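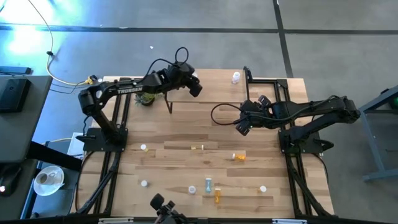

Unit 4 of the course Care of the Home Workplace deals with small containers: bottles, jars and everything else that has a cap and tends to collect on a work surface. A person who clears a table usually begins with the largest thing, and the small ones stay behind until the end of the day. When they are spread over the lower half of a butcher-block top, with one amber bottle lying on its side and only a white bottle standing up on the raised shelf, the shelf is not yet doing its work. The tabletop must be free for the hands. The shelf is for things that wait.

Terms used in this unit

Standing place: the spot where a container is kept between uses.
Passing place: the spot where it is put down for a moment while we work.
Most disorder comes from passing places which slowly become standing places. Mared Ruddock calls this "settling", and I will use her word in the lecture.

Order of work

First, set upright every container that is lying down and check that the cap is closed. A pale label is difficult to read from a distance, so take the bottle in the hand and turn it.
Second, sort by use. Sorting by colour looks pleasant but it does not help the next person who must find something.
Third, wipe the shelf before anything is placed on it. On wood, use a cloth that is well wrung out, and follow the direction of the staves when you wipe the top.
Fourth, place the containers with the labels to the front, the tall ones behind. Leave a gap of two fingers between them. Without this gap, one takes out a bottle and knocks over its neighbour.

Plants

A potted plant may stay on a work table if it has a fixed place beside the shelf and a saucer under the pot. Water it away from the labels. In the Iltby exercise last year nearly 57 labels had to be written again, and most of them had become wet.

Discussion in class

Ynyr Phillips and Nest Samuel disagreed in their reports about how high a shelf should be. Ynyr wants it at the level of the eyes when seated. Nest prefers it low, so that the arm does not need to lift. Please read both reports and come with your own opinion. I have one too but I will keep it until the end.

Homework for the April meeting

Choose one table at home or at work. Draw its top on paper and mark the standing places and the passing places. Repeat the drawing after 9 days, without looking at the first one. Bring both drawings to Room 2 and give them to Eluned Meredith at the door.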